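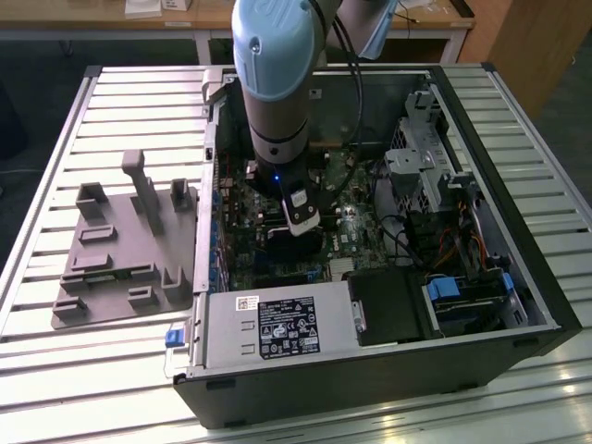 # Frequently Asked Questions: Basement Waterproofing and Drainage

Lavden Waterproofing provides basement waterproofing, foundation drainage and crack repair for homes and small commercial buildings. The answers on this page apply to all work carried out under a standard Lavden contract. Terms that differ for a particular property are set out in the written proposal for that property.

*Last revised Monday, January 18, 2021*

## Inspections and proposals

### Is there a charge for an inspection?

The first inspection of an owner-occupied home is free within our service area, which covers Pruvow and the towns along the river as far as Fudach. A fee of $127 applies to commercial buildings, to rental properties inspected at a tenant's request, and to any inspection requested as part of a home sale. The fee is credited against the contract price if the work goes ahead within one year.

### What does the inspector need access to?

The inspector will need to see all basement walls, the floor along the walls, the electrical panel, any existing sump pit and the outside of the foundation. Stored items should be moved at least three feet from the walls. Finished walls are not opened during an inspection. If the inspector believes that a section of drywall must be removed before a price can be given, this will be stated in the report and the owner may decide how to proceed.

### How long is a proposal valid?

Proposals are valid for 60 days. After that date the office can usually reissue a proposal without a second visit, although material prices may have changed.

## The work

### Which drainage system will be installed?

Most basements with block walls receive an interior perimeter drain. A trench is cut in the floor slab along the footing, perforated pipe is laid in washed stone, and the trench is closed with new concrete. The pipe leads to a sump pit with a pump. Poured concrete walls with a single leaking crack often need only an injection repair, and in that case we will not propose a full drain.

Exterior excavation is recommended where the outside of the wall must be coated, or where soil pressure has moved the wall. It costs considerably more and depends on access for an excavator.

### How long does the work take?

An interior drain in an average basement takes two to four working days. Crack injection is normally completed in one visit. Exterior excavation may take a week or longer, and heavy rain will delay it.

### Will there be dust and noise?

Yes. Cutting and breaking concrete is loud, and fine dust is produced even when the saw is run with water. Crews hang plastic sheeting at the foot of the stairs and run an air filter while the floor is open. Owners are asked to turn off forced-air heating or cooling during cutting. Persons with breathing difficulties may prefer to be out of the house on the first day.

### Can the furnace and water heater stay in place?

In nearly all cases, yes. The drain is routed in front of fixed equipment or the trench is dug by hand behind it. Where a gas line or oil tank must be moved, the owner is responsible for hiring a licensed contractor before our start date.

### Is a permit required?

Requirements differ by town. Interior drains usually need no building permit, but the electrical outlet for a sump pump often does. Exterior excavation below the footing always requires review by an engineer under our own rules, whether or not the town asks for it. Lavden files the applications, and permit fees are passed on at cost.

## Pumps and discharge

### Where does the water go?

Water is pumped through a buried pipe to a point at least ten feet from the foundation, or to a storm drain where the town allows a connection. It may not be discharged to the sanitary sewer, onto a public sidewalk or toward a neighboring building.

### What happens in a power failure?

A standard pump will not run without power. We offer a battery backup unit as an option for $350, installed at the same time as the main pump. Running time depends on how much water enters the pit. The battery should be tested every September, before the wet season, and replaced as described in the owner's manual.

### Can an existing pump be kept?

A pump in good condition may be kept if its capacity is suitable for the new drain. Existing pumps are not covered by our warranty. This includes the older Kjærgaard models found in many Pruvow homes, for which we no longer stock parts.

## Payment, warranty and service

### When is payment due?

One third of the contract price is due on signing, one third on the day work begins and the balance on completion. A deposit may be refunded in full up to ten days before the scheduled start. After that, a cancellation charge of $300 is kept – except where the cancellation results from a change in our own schedule.

### What does the warranty cover?

Interior drains are warranted against leakage at the joint between wall and floor for as long as the original owner holds the property. Crack injections are warranted for ten years. The warranty does not cover:

- condensation on walls or pipes
- water entering through windows, doors or wall vents
- sewer backup or surface flooding
- damage to stored goods, carpet or finished walls

### Can the warranty be transferred?

The warranty may be transferred once, to the next owner, within 90 days of closing. The new owner should send a signed transfer form and a copy of the deed to the office.

### Is annual service required?

Annual service is recommended but is not a condition of the warranty. The visit costs $268 and includes flushing the drain through the inspection ports, cleaning the pit, testing the float switch and checking the discharge line for blockage. Appointments are made through the office on weekdays, and the contract number should be kept at hand when calling.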